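Sourdough, week eleven, and why I've fallen for rye

I have been baking bread at home since January and I'm still at the stage where I run to the oven door every four minutes to look. My neighbor Lenka Hubáček says this lets the heat out. I'm only looking through the glass, Lenka! But yes, the week before last I did open it, and yes, that loaf came out like a doorstop.

2020-03-29

Anyway, rye. I started with white flour like everybody does, and I got some decent loaves from it, one or two I was proud enough to carry across the street. Then Temitope Nwachukwu gave me a slice of her dark rye with butter and salt and I went home and threw out my whole plan for the month. It was sour and a bit sweet and so dense you could feel the weight of it in your hand, and it had been sitting in her bread box for five days. Five days! My white loaves are toast by day two (I mean that they have to be made into toast).

She baked it in an old tin from her aunt, with flour from the Potgieter mill, which sells coarse and fine. I bought 1000 grams of each and went through the coarse first. It drinks water like you wouldn't believe. My first dough looked like wet cement and I was sure I had measured wrong, so I added flour, and that was my mistake. Rye is supposed to look like that. You don't knead it, you stir it with a strong spoon and then scrape it into the tin with wet hands, and you smooth the top with more water until it looks like a mud pie.

This is the dough I have settled on, for one big tin. The night before, I mix 100 grams of starter with 300 grams of coarse rye and 300 grams of warm water, cover it, and leave it on top of the fridge. In the morning it should smell like apples and have little cracks all over the top. Then in goes another 400 grams of rye (so 700 of flour from the bag altogether), 300 grams of water, 14 grams of salt and a big spoon of molasses. Stir, scrape, smooth. It sits in the tin until it has come up by a third or so and you see pinholes on the surface, and in my kitchen that takes two hours, closer to three if it's raining and I've been stingy with the heating. Bake it hot for fifteen minutes, then turn the oven down and give it another fifty.

And then you have to wait a day. This is the worst part of rye bread. The inside is gummy if you cut it warm, I know this because I have cut it warm three times. Wrap it in a dish towel and go for a walk. Go for several walks.

I drink a lot of coffee during the waiting.
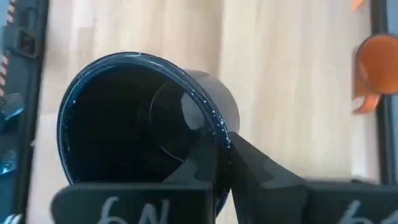
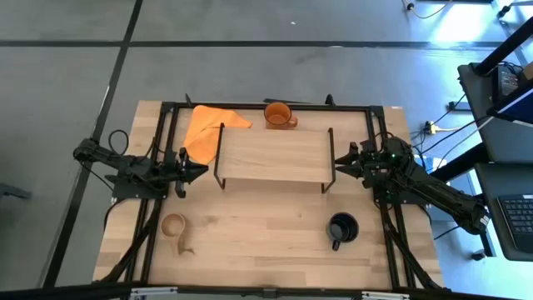
Dark glossy cup in the first one, pale wooden tabletop in the second.

Back to the starter, which I haven't said enough about. Mine is called Flosby and it lives in a pickle jar. It began as a white wheat starter and I moved it over to rye bit by bit, swapping a spoonful at each feeding, and by the end of a week it was all rye and twice as lively. I used to feed it every morning like a pet. Now it goes in the fridge between bakes and comes out the afternoon before I need it, and it doesn't seem to mind one bit. When a gray liquid collects on top I just stir it back in. Bouchra Gaber pours hers off and says the bread is milder for it, so try that if you don't like things too sour. I like things too sour.

I have also been trying seeds. Sunflower seeds are wonderful, especially if you toast them in a dry pan first and let them cool. Pumpkin seeds are fine but they go a little rubbery inside the loaf, and I would keep them for the top. Caraway I'm still fighting with. My husband loves it, I can take it in small amounts, and we have agreed on half a teaspoon, which he says he can't taste and I can taste in every bite. Flax needs soaking overnight or it pulls the water out of the dough and the crumb turns dry around it. I soaked mine in cold coffee last time and the color was beautiful! You can't taste the coffee much, only something a bit roasted at the back.

A word on tins. The one I have is thin and dark and it burned the bottom of my first two loaves. I now set it on a second baking sheet and drop the rack down one level, and the bottom is brown the way it should be. Grease it well and then throw in a handful of oats or bran and shake it around, and the loaf slides right out. I lined it with paper once and the paper wrinkled and left creases down both sides, so the slices looked like they had been sat on. They tasted great, and I'd use paper again if I ran out of butter.

Now for what to put on it. Butter and salt, always. Cream cheese with cucumber and a lot of black pepper. A soft egg, mashed with mustard. Strong cheese and my mother's plum jam, a thing I was very rude about as a child and now eat standing up at the counter at eleven at night. When the loaf is a week old I slice it as thin as I can, brush it with oil and dry it in a low oven until it snaps, and those crackers are better than any I've bought. They also keep for ages in a jar, in theory. Ours were gone by supper.

Next I want to try a scald, where you pour boiling water over part of the flour and leave it to turn sweet. Sibusiso Le Roux wrote to me about it after my last post (thank you, Sibusiso, and sorry I took so long to answer) and says to keep it warm for a few hours with some malt stirred in. I have no malt yet. The store in Midevlow is out, so I've ordered some, and in the meantime I've got the fine rye to get through. I'm going to start with a half-and-half loaf and see how it holds its shape without the tin.

If you bake with fine rye, please leave me a comment with how much water you use! I'm guessing I should go lower than I do for coarse, but I have guessed wrong before, see doorstop.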